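Bisatura Sorting Kit for Two-Arm Teams
Club and classroom edition

Sold by Zustunbridge Teaching Supply
Ships flat. The bins do not, which you will notice when the second parcel arrives.

The Bisatura kit is a box of ordinary household clutter, chosen with some malice. It was put together by Filippos Margaritis while he was coaching a student club through its first two-arm project, and it contains the things his students' programs were worst at. Cords that spring back. Rings that slip. Clear plastic that depth cameras look straight through, to the lasting grief of whoever wrote the vision code.

It works with any pair of small arms your club already owns. There is no arm in the kit. We get emails.

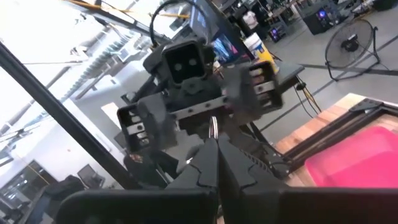 Most teams want to start on the cords in their first session, and most teams should not. The small parts are dull, but a student who has spent an afternoon teaching two fingertips to close at the same moment will have a much easier August than one who hasn't. The workbook puts the rings first for this reason, and coaches are free to ignore it, as students will.

What's in the kit

Coiled cords, yellow and black, with clear ties
One pink bin, long and shallow
One clear bin
Foam blocks, yellow
Metal rings
Student workbook, 176 pages, spiral bound so it stays open on a bench
Coach's notes, 2 pages, which is all the coaches were reading anyway

The cords are the heart of it. A coiled cord is a different shape every time you set it down, so a program that only replays a recorded path will grab a fine handful of air. Black on a pale table is easy to find. Black inside its own shadow is another matter -- Level 3 teams can look forward to that.
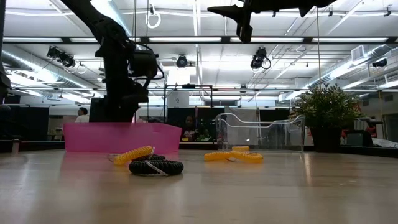 Running a session

1. Clear a table and set both bins within reach of both arms. If only one arm can reach a bin, you have a one-arm project and an expensive ornament.

2. Put the cords in front of the bins and let a student scatter them. Coaches scatter too neatly.

3. Pick one sorting rule and write it on the board. Yellow to pink and black to clear is the usual one. Arguments about the rule go to the board.

4. Run for 30 minutes, then swap drivers. The outgoing driver writes the log, including the embarrassing parts.

5. Empty the bins and go again with the foam blocks. They squash, they forgive, and they restore morale before pickup time. 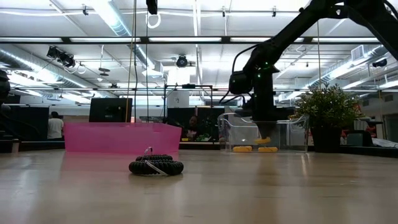
Foam block exercise, clear bin. Cord left out on the table for the next round.

Competition use

The Makris league accepts this kit for its novice sorting event. Teams may add tape marks to the table but not to the cords, a rule with a history we have been asked to leave alone. Bring a spare clear bin. Gripper fingers and thin plastic meet more often than the students' simulations predict.

Spares and add-ons

Cord refill pack, mixed colors
Clear bin, single
Hukosley finger pads, yellow, sold in pairs (check your gripper's mounting holes before ordering, then check them again)
Replacement workbook, for the one left under the coffee

Returns

Unused kits can come back to Zustunbridge in the original carton. Cords that have been tied in knots count as used, even if a robot did it.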